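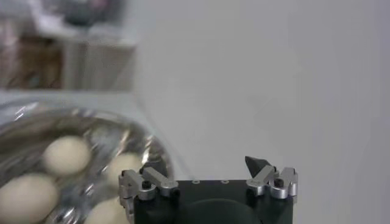
From: Vitória Mota
To: equipment list
Date: January 2020
Subject: Re: second gripper, or hold off till September?

Quick one between meetings, sorry for the shape of it. Answers mixed in with your mail.

> We have one shared budget line left and three things that want it: a second
> two-finger gripper, the spare wrist camera, and softer fingertips. Sequeira
> says we can only do one before the summer. Which one, and can the others
> wait for September?

Fingertips. Then the spare camera. Gripper last.

Longer version. The eggs in the clear plastic container are where we lose most of our time and it isn't the gripper body. Metal linkages on both sides, fine, they open plenty wide for an egg. What touches the shell is the problem. The dark pointed tip we have now is good for picking at an edge and poor for anything round and smooth. Same gripper with a wide soft pad would be a different machine for this job. So I'd rather spend on pads than on a second copy of the thing that already annoys us.

Esow quoted 80 a pair for the molded ones, plus 20 shipping flat, doesn't matter how many pairs. So order them all in one go, please don't let anybody send in single orders again. We paid shipping four times on the cable ties.

Skisard is 70 a pair, shipping included. Cheaper on one pair obviously and on five as well. But the lead time is long and they won't say how long, and their drawing shows a different hole spacing from our brackets. Would need an adapter plate. I asked who makes the plate and got no answer. Somebody has to cost that before we call it the cheap option.

> Could we just get the plastic container out of the picture? Emel keeps
> saying that if the eggs were in a cardboard tray the whole thing would be
> easier and we wouldn't need to buy anything at all.

Emel is right that it would be easier. But the clear container is what the people paying for this use, so it stays. And the glare is a real cost that should be in the plan — the rim and sides throw bright streaks, and from the wrist the wall between two eggs can look like part of an egg. Before anyone prices a better camera, try a diffuser over the bench light. That can come out of consumables, it doesn't touch the shared line.

On the camera itself: I do want a spare on the shelf. Not a better one, the same one. If ours dies we're stopped until the replacment comes, and then everybody has to redo calibration. If the new one is a different model we redo all of it, mounts included. Same model, same bracket, in a drawer, done.

> Also, what do I put down for eggs? Finance wants a number per month and
> I have nothing.

Put down around 51 a month for now. That is a guess from how quick we got through them last fall, and it went up whenever someone was tuning grip force. If we get soft pads I'd expect it to drop but don't promise that to finance, they'll take it off us right away. Use the real receipts after two months and fix the line then. And put eggs under consumables not under catering, it got bounced last time.

> Last thing, is there any case for the second gripper this year?

Some. If two people are booked on the bench the same afternoon, one of them sits there. But a second gripper without a second arm is only a spare, and an arm is a whole other request with its own form. I would write it up for September together: arm, gripper, stand, bench space, somebody's hours to set it up. Last time we forgot the hours and the stand both. The stand was the one that hurt.

What I need from the list:

— someone to measure hole spacing on our finger brackets, with calipers, not off the drawing
— a yes or no from Sequeira on ordering pads before the camera quote comes back
— if you have used the Skisard pads on anything smooth, tell me how they wore. Do they pick up dust? Ours did, the old rubber ones, and then they slipped

Will send the spreadsheet tonite once I have the shipping right. Please don't edit the old copy, two of you are still in it.

Vitória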